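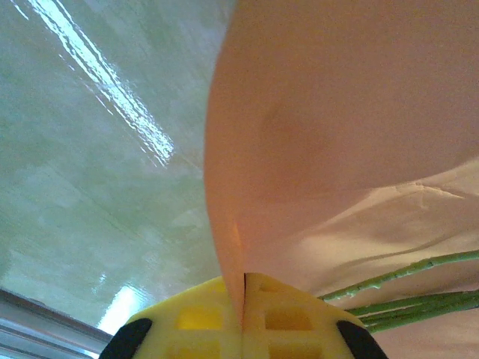
Kitchen and Dining > Tables and Counters
Thread: Refinishing a marbled green tabletop, or leave it alone?

sagehen_mornings
Hello everyone, and thank you for having me, I've been reading along since April and finally have something to ask. We moved into my aunt's old place in Bomthorpe and inherited her breakfast table, which has a green marbled top with a clear coat over it. I grew up eating oatmeal at that table so I'm soft on it. The trouble is the coat has gone dull in one big patch where she always sat, and there's a white ring from a mug that I am sorry to say was mine. My husband wants to sand the whole thing and start over. I'd like to try something gentler first. There's a Lapointe sticker on the underside with the number 771 on it, if that means anything to anyone. What would you do?

potluck_ed
Welcome! Lapointe made a lot of breakfast sets and as far as I know the tops were painted and then coated, so please, please don't let your husband near it with a sander until you're sure. My sister-in-law lost the pattern on hers in a minute and a half and there was no getting it back. For the ring, try a little petroleum jelly overnight and wipe it off in the morning. I know it sounds like something off a calendar, but it has worked for me on two different tables.

third_shift_baker
I'm going to disagree a little with Ed, and I hope he'll forgive me. Jelly is fine on old varnish, but if the coat is a newer polyurethane the haze is usually in the surface and all you'll end up with is a greasy table. I'd go with automotive polishing compound on a soft cotton rag, small circles, very light hand, and stop every minute to look. I did our hall table that way over a long weekend with the radio on and it was one of the nicest jobs I've done in this house.

potluck_ed
Forgiven, of course. But how is she supposed to know which coat she has?

third_shift_baker
Fair point. Dab a bit of denatured alcohol on the underside of the lip, where some of the coat usually runs over. If it goes sticky, it's shellac or something like it, and you should leave the compound on the shelf. If nothing happens, it's most likely poly.

sagehen_mornings
Oh, this is so helpful, both of you. I did the dab before supper and nothing happened at all, no stickiness. So it's poly, I suppose? My husband is now reading over my shoulder and wants it known that he never said "sand," he said "scuff."

ultwood_porch
Scuffing is sanding with better manners, ha! Jumping in from Ultwood, where it's so damp that every table in town has a ring on it. I'm with the baker on the compound, but I'd add that you should wash the top first with warm water and a drop of dish soap, then let it dry for a good 12 hours. Old wax and kitchen grease will ball up under the rag and leave you little scratches, and then you'll be polishing those out too, and there goes your evening. 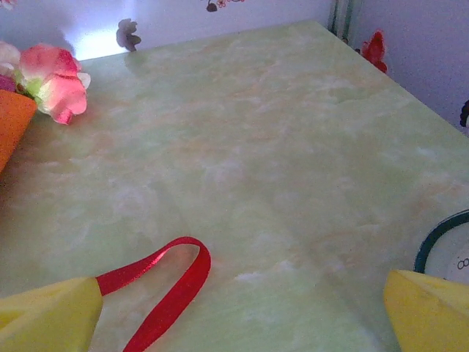
marigold_and_rye
Can I polish only the dull patch, or do I have to do the whole top?

ultwood_porch
Start with the patch, but plan on going over the whole top at the end with a finer polish. A spot that's been worked by itself tends to show up shinier than everything around it, especially in morning light.

linoleum_lou
I'll be the grump here. I had a fellow in Sastimus quote me on stripping and recoating a table of that sort and I said yes, and I've never been sorry. Polishing buys you a couple of years. A fresh coat, done properly, will see you through the grandkids. I used a 4,000 grit pad between coats and it came out smooth as a dinner plate.

potluck_ed
Lou, I don't doubt yours is lovely, but hers has her aunt's elbows in it. Some of us would keep a little wear.

linoleum_lou
Well, you've got me there. My mother's bread board has a dip in it and I'd fight anybody who came near it with a plane.

sagehen_mornings
Update for you kind people. Washed it, let it dry overnight, and worked the compound in while the coffee was on. The ring is gone! The patch is much better, though I can still find it if I sit in her chair and tip my head, and I've decided I like that. The finer polish will have to wait until my shoulder forgives me. Ed, I'm saving the jelly for the end table.

third_shift_baker
So glad to hear it. Use felt pads under anything heavy, and let us know how the finer polish goes.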